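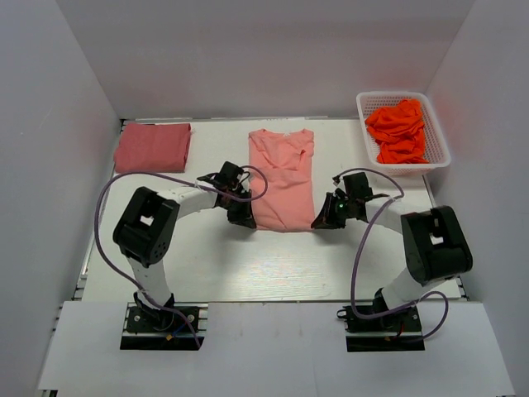 Fig. 1. Two-arm folding cell, grippers on either side of a partly folded T-shirt.

Home | Syllabus | Notes | Labs | Contact

Unit 2: Who Says It's Safe? Rules for Small Robot Cells
Lionel Bunting, December 2023

Vendors like to say that small arms are safe because they are small. I would like you to stop repeating this in your lab reports. A low payload tells you what the arm can lift. It does not tell you what the gripper does to a finger, or what happens when a cable catches at full reach.

Start with the word "collaborative." In the strict sense it describes an application that somebody has assessed. The arm, the tool, the workpiece and the people nearby all go into the assessment, and changing any of them means doing it again. Most of the folding projects I have reviewed, Transtead included, changed grippers at least once and kept the old paperwork.

Now the figure. Panels on three sides are a decent start. Ask what the front is doing. Both bases are mounted there, set into the white front panel, and if a person loads shirts from that side, then that side is where the risk lives. A wall at the back protects whoever stands at the back.

Look at the purple cables too. They swing out wide from the grippers and come back to the bases, and on the right a loop hangs over the front edge. Slack is needed or the wrist can't turn. How much slack, and where it may go, should be written down. I rarely find it written down.

The small green light on the right gripper gets asked about every year. A green light means whatever the manual says it means. Until you have read that page, it means the light is on.

Minimum practice for this course:
- Stop button within reach of every person at the cell, tested at the start of the session.
- Separate speed limits for setup and for running. "We'll go slow" is not a limit.
- Shared space between two arms treated as its own hazard, with its own line in the assessment.
- Cable routing checked at the far ends of travel.
- Log every stop, including the embarrassing ones.

On the Flitby checklist: it has 45 items and I would keep maybe half. Long lists get ticked from memory. The Ikasau group claims 500 cycles without an incident, and their log has no column for near misses, so I don't know what that number is worth.

Read the Gebretsadik handout before the April lab.

Comments (3)

Margit Wallin: Does the gripper need a new assessment if only the finger pads change?

Lionel Bunting: If the shape or grip force changes, yes. Write it up either way.

Valter Bråten: I'd defend the long checklist. We found a bad stop button on item 2.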